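Wurnine review group
Minutes of the meeting held in June 2023

Present: Youssra Badawi (chair), Taha Belhaj (notes), two members from Stallach. Apologies from Morsy.

1. Minutes of the May meeting
Agreed with one correction. The Elus trial licence covers 300 runs, and the earlier figure should be struck out.

2. Elus kitchen simulation kit
Taha went through the kit as supplied. It comes with a two-arm set-up at a white worktop, with a marble board, a plate and food items to handle.

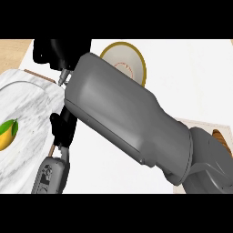 Set-up took him most of a morning. The install notes skip a step on user accounts and he has written to Elus about it. Stallach asked if our own objects can be loaded. Taha said yes, but the file format is not well explained.

Youssra asked how the arms behave when both are near the same item. Taha has not tested this enough to say. He has spent more time on single-arm tasks, mainly the tomato and the plate.

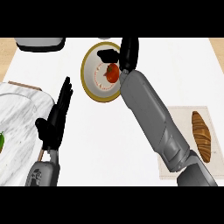
Stallach felt the kit was good enough for practice but wanted the run logs in a form they can open without the Elus viewer. Morsy had sent a note asking the same. Agreed to raise it before any order is placed.

3. Cost
Elus has quoted 300 pounds a seat. Two seats would do for now. Youssra will ask if support is included.

4. Actions
TB to chase Elus on the install notes and logs.
YB to get the quote in writing.
Stallach to send a list of objects they want to load.

Next meeting to be fixed by email.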